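Gbeho 参加者募集(カバーダンス・ファンブース・トーク登壇・当日スタッフ)
8月開催、会場はMamdenホール

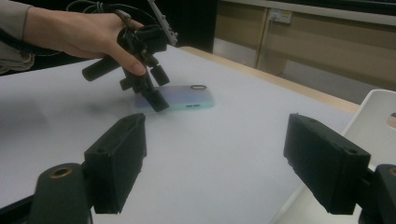
ジファ・オポクからは、昨年は応募の案内を見つけたときにはもうカバーダンスの枠が埋まっていた、今年は部門ごとの条件を最初から全部一か所に書いてほしい、という声が届いています。エシ・クエイも同じ意見で、特に音源の扱いと控室の時間が当日までわからず困ったそうです。今年は四部門の募集要項を一つのページにまとめました。長くなりますが、応募する部門の項目と、後半の「共通の決まり」は必ず読んでください。

Gbehoは、アフリカ各地のポップミュージックとダンスのファンが集まるイベントです。アーティストを招いたライブ、ファンによるカバーダンスのステージ、手作り品や同人誌のブース、トーク企画を一日にまとめて行います。昨年の来場者は3,559人でした。今年も同じMamdenホールを使いますが、ロビーの配置と大ホールの進行を変えます。

主催はBevellです。ステージの音響と照明はArkeroが担当します。

募集する部門

カバーダンス部門
ファンブース部門
トーク登壇部門
当日スタッフ部門

同じ人が二つの部門に応募してもかまいません。ただし当日スタッフとカバーダンスは集合時間が重なるため、両方に採用することはできません。両方に応募する場合は、申込フォームの備考欄にどちらを優先するかを書いてください。記入がないときはカバーダンスを優先して選考します。

カバーダンス部門

会場はMamdenホールの小ホールです。客席は300席で、すべて自由席になります。昨年はロビーの特設ステージで行いましたが、後ろの人から足元が見えないという意見が多く、屋内の段差のある客席に移すことにしました。

個人でもグループでも応募できます。グループは八人までです。舞台の幅の都合があるので、これを超える人数での応募は受け付けません。補欠のメンバーを登録することはできますが、舞台に上がれるのは八人までです。

演目はアフリカのアーティストの楽曲に限ります。国や言語、発表された年代は問いません。在外のアーティストや、アフリカ以外のアーティストとの共演曲も対象になります。迷う曲があれば、応募の前に曲名を書いて問い合わせてください。

持ち時間は入退場を含めて五分です。複数の曲をつなげてもかまいません。時間を過ぎた場合は音を下げて次の組に進みます。昨年は前半の組が延びて、最後の三組が予定より遅い出番になりました。今年は進行係が舞台袖で残り時間を表示します。

音源は採用が決まったあとで提出してもらいます。つなぎ目の処理や音量の調整は各自で済ませてください。当日の差し替えはできません。歌の入った音源を流しながら踊って問題ありませんが、マイクを使った生歌はこの部門では受け付けていません。

選考は動画で行います。申込フォームに、通しで踊った動画のリンクを一つ貼ってください。編集なし、正面から全員の全身が入っているものに限ります。衣装を着ている必要はなく、練習場所で撮ったもので十分です。応募する曲と動画の曲が違っていてもかまいませんが、メンバーはできるだけ本番と同じにしてください。画質は選考に影響しません。

選考を担当するのはマンサ・エッセイとミラグロス・ロレンテです。見るのは振りの正確さだけではなく、曲の選び方や構成も含みます。似た曲が続かないように全体の並びも考えるため、動画の出来だけで順番に採るわけではありません。

順位はつけません。賞金、賞品もありません。

衣装は自由です。ただし床を傷つける靴、液体、粉、火を使う演出は禁止です。小道具は一人で持って出入りできる大きさのものにしてください。舞台に固定する装置は使えません。特定の民族の儀礼で使われる装束や仮面を衣装に取り入れたい場合は、事前に相談してください。昨年この点で来場者から意見があり、主催側の確認が足りませんでした。一律に禁止はしませんが、由来を確認したうえで一緒に考えたいと思います。

ファンブース部門

場所は一階ロビーと、ロビーから続く会議室です。一区画につき長机一台と椅子2脚が付きます。出展料は一区画2,000円です。採用の連絡のあとに振り込んでもらいます。振込手数料は出展者の負担になります。

出せるものは、手作りの雑貨や服飾品、イラスト、写真集、ファンジン、レビュー冊子、歌詞の読み解きをまとめた冊子などです。販売をしない展示だけのブースも歓迎します。好きなアーティストのレコードやCDのコレクションを並べて話をするだけ、という形でも出展できます。

出せないものは次のとおりです。
アーティストや事務所のロゴ、公式写真をそのまま使った商品
録音、録画したライブ音源や映像
食品、飲料、化粧品
生き物
電源を必要とする什器

公式グッズの中古品は、各ブースの机の三分の一までなら並べてかまいません。定価を超える値段は付けないでください。転売だけを目的とする出展は断ります。

音を出す場合は、ヘッドホンを使ってください。昨年はスピーカーを置いたブースが並び、隣の話し声が聞こえないという苦情がありました。踊りの練習も、ロビーではなく指定の練習室で行ってください。

ブースの位置は主催側で決めます。知り合いのブースと隣り合わせにしたい場合は、双方の申込フォームに相手のブース名を書いてください。片方だけの記入では対応できません。

搬入は午前8時から9時半まで、開場は午前10時です。搬入用の駐車場所はホールの裏手にありますが、荷下ろしのあとは車を出してもらいます。宅配での搬入を希望する人には、採用の連絡と一緒に送り状の書き方を送ります。ホールに直接電話をして荷物の相談をするのは避けてください。ホールの事務所では個別の荷物を管理していません。

終了は午後5時です。在庫がなくなっても、終了までは片付けを始めないでください。体調不良など、やむを得ない場合はロビーの受付に声をかけてもらえれば対応します。

トーク登壇部門

会議室を使い、一枠四十分で行います。話をする時間が三十分、質疑が十分です。一人でも、何人かの座談でもかまいません。

専門家である必要はありません。昨年は、好きな歌手の歌詞を辞書を引きながら訳した話、現地の音楽ラジオをネットで聴き続けた記録、ダンス動画の振りを覚えるまでの手順を説明する回がありました。最も席が埋まったのは、歌詞の訳の回です。

今年、特に応募を待っている題材を挙げます。
ハイライフからヒップライフへの流れを、曲を聴きながらたどるもの
アマピアノの踊り方の地域差
ポルトガル語圏のアフリカ音楽
遠征の費用と準備
ファン同士の翻訳活動と、その引き継ぎ方
日本国内のクラブやレコード店の歴史

もちろん、ほかの題材でも応募できます。アーティストの私生活に関する憶測を中心とした内容は採用しません。

申込フォームには、題名、内容の説明(四百字以内)、使う機材、登壇する人の名前(活動名でも可)を書いてください。過去の登壇経験を書く欄がありますが、空欄でも選考で不利になることはありません。

会議室にはプロジェクターとマイクがあります。パソコンは各自で持ってきてください。曲を流す場合は、曲名とアーティスト名の一覧を事前に出してもらいます。著作権に関する手続きは主催側でまとめて行うので、一覧にない曲は流せません。ライブ映像やミュージックビデオの上映は、権利の確認が間に合わないことがあるため、静止した資料と音だけで成り立つ構成を勧めます。

英語、フランス語での登壇もできます。日本語以外で話す場合、通訳が付くかどうかは枠の時間によって決まります。通訳が付かない枠では、資料に日本語の要約を入れてください。

登壇者には交通費として2,000円を支払います。遠方の人も同額です。入場券は登壇者本人の分を用意します。

当日スタッフ部門

有給の短期の仕事です。雇用主はBevellになります。

業務の内容
受付と入場券の確認
小ホール、会議室の客席の案内
カバーダンス出演者の誘導と控室の管理
ブースの搬入と搬出の案内
日本語と英語、または日本語とフランス語の簡単な通訳

勤務時間は午前7時半から午後6時までで、途中に一時間の昼休憩と、短い休憩が二回あります。午後からの勤務を希望する場合は、正午に集合してもらいます。大ホールのライブは別の会社が運営するため、この募集には含まれません。ライブを客席で見たい人は、この部門には向きません。休憩中も大ホールには入れないことになっています。

時給は担当ごとに異なり、面談のときに書面で示します。昼食は用意しますが、食べられないものがある人は申込フォームに書いてください。交通費は実費を支払います。上限は面談で説明します。

応募できるのは十八歳以上の人で、高校生は除きます。イベントの仕事の経験は問いません。立っている時間が長い仕事です。座ったままでできる担当も受付に数名分あるので、必要な人は遠慮なく書いてください。アフリカの音楽に詳しいかどうかは選考に関係しませんが、出演者の名前を読み上げる担当には、事前に読み方の資料を渡して練習してもらいます。

服装は黒か紺の無地の上着、動きやすいズボンと靴です。上に着る揃いのベストを当日貸します。髪の色、ピアスなどの制限はありません。

面談はオンラインで、一人十五分ほどです。カメラは切ったままでかまいません。採用後に、会場で一度だけ説明会を行います。説明会にも時給が出ます。都合がつかない人には録画を送ります。

共通の決まり

応募は公式サイトの申込フォームからのみ受け付けます。メールやSNSのメッセージでの応募は無効です。フォームを送ると自動で受付の返信が届きます。翌日になっても届かないときは、迷惑メールの設定を確認したうえで問い合わせてください。

締切はフォームの最初の画面に部門ごとに表示しています。先着順ではありません。締切の直前はフォームがつながりにくくなるので、早めに送ってください。送ったあとの内容の変更は、締切まで何度でもできます。

結果は、採用、不採用のどちらの場合もメールで知らせます。個別の理由の問い合わせには答えられません。

未成年の人がカバーダンス、ファンブース、トーク登壇に応募する場合は、保護者の同意書が必要です。十五歳以下の人は、当日保護者の付き添いをお願いします。付き添いの人の入場券は不要ですが、控室に入れるのは出演者一組につき2名までです。

控室は共用です。カバーダンスの各組が使えるのは、出番の一時間前から出番の三十分後までになります。更衣室は男女別のほかに、一人ずつ使える個室を用意します。個室は予約制で、申込フォームから希望を出せます。理由を書く必要はありません。貴重品は各自で管理してください。

当日は主催側のカメラが会場に入ります。カバーダンスの映像は、出演者が同意した組だけを後日公開します。同意は組の全員からもらう必要があり、一人でも公開を望まない場合は公開しません。公開に同意しないことが選考に影響することはありません。ブースとトークの写真は、顔が写るものについてその場で確認します。

出演者や出展者への付きまとい、許可のない撮影、身体への接触、人種や国籍、体型を理由にした侮辱は禁止です。来場者だけでなく、参加者と主催側の人間にも同じ決まりが当てはまります。困ったことがあれば、受付横の相談窓口に来てください。窓口にはセオフィラス・アグベニェガがいます。日本語と英語で話せます。

採用後に取り消す場合は、わかった時点ですぐに知らせてください。ファンブースの出展料は、開催の一か月前までの連絡であれば返します。それを過ぎた分は返金できません。主催側の都合で中止になった場合は全額を返します。

昨年の参加者から寄せられた質問

一人で応募して、ほかの参加者と組ませてもらうことはできますか。
組み合わせの仲介はしていません。公式サイトの掲示板にメンバー募集の欄があるので、そこで探してください。

ブースを友人と一区画ずつ半分に分けて使えますか。
一区画を二人の名前で申し込むことはできます。出展料は一区画分です。三人以上で申し込む場合も椅子は増えません。

カバーダンスの出演者は大ホールのライブを見られますか。
出演者証で入れるのは小ホールとロビー、会議室です。ライブは別に券を買ってください。出演者向けの割引はありません。

車椅子でブースを出したいのですが。
通路の広い区画を用意します。机の高さも変えられるので、希望の高さをフォームに書いてください。小ホールの舞台にも、裏の通路から段差なしで上がれます。

学校のサークルの名前で出てもかまいませんか。
かまいません。学校名を出す場合は、学校の許可を各自で取ってください。

海外からの応募はできますか。
できます。ただし渡航費と宿泊費は出ません。査証のための招へい状も発行していません。当日スタッフ部門は、日本で働ける在留資格のある人に限ります。

リハーサルはありますか。
小ホールでの通しのリハーサルはありません。当日の朝、一組三分の位置確認を行います。音源は冒頭だけ流します。位置確認は午前8時から始め、順番は出演順の逆になります。

問い合わせ

公式サイトの問い合わせフォームを使ってください。件名の最初に部門の名前を入れてもらえると、担当者に早く届きます。返信は午前10時から午後5時の間に行います。電話での問い合わせは受けていません。

会場のMamdenホールへの問い合わせで済むのは、建物の設備と交通に関することだけです。募集の内容についてはBevellが答えます。

結果の連絡のあとに、採用された人には参加の手引きを送ります。搬入経路の図、控室の割り当て、緊急時の連絡先は手引きのほうに載せます。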